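We use cookies to keep this site running. Accept all / Manage choices

The Warm-Up
By Nele Hinrichs
June

I had 2 hours before the Zivthorpe lot arrived, a cold rice pudding the size of a hubcap and a kitchen in boxes. So I rang Triin.

"Have you still got your gran's microwave?" I said.

"Which gran?"

"The one who won things!"

She did have it, as luck would have it (her gran once won a caravan awning and 100 tins of peaches, so a microwave was small beer). We carried it down the stairs between us, stopping on every landing to argue about whose end was heavier. Mine was. I'll go to my grave saying so.

The hall at Barta was already dressed for the supper, all hung with pale cloth that Auður had begged from a theatre and ironed until midnight. It looked lovely - a bit like being inside a pillowcase. We plonked the microwave down and I plugged it in with my eyes shut.

"It's not going to explode," said Triin.

"You said that about the fondue set."

Nothing exploded. I put in a small bowl, pressed a few buttons and stood there with my hand on the top like somebody calming a horse. I'd promised rice pudding, you see. I'd promised it to Rasmus in particular, back in the winter, in a letter I should never have posted, and he'd written back a single line: I'll bring a spoon.

"You're blushing," said Triin.

"It's the steam."

"There isn't any steam. You haven't started it."

I pulled the door towards me and peeked in, and the little light was on in there, orange as a bedside lamp.

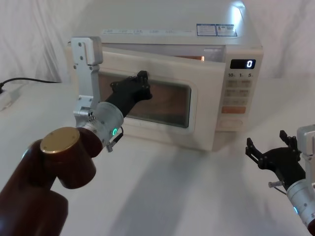
The microwave at Barta, door ajar and the display at 0.

"Well?" said Triin.

Then I heard the van pull up outside, and a door slide, and somebody laughing in a voice I knew. I shut the microwave, pressed the widest button I could find and went to look for a clean bowl.

Contact | © Halolo Stories | Back to top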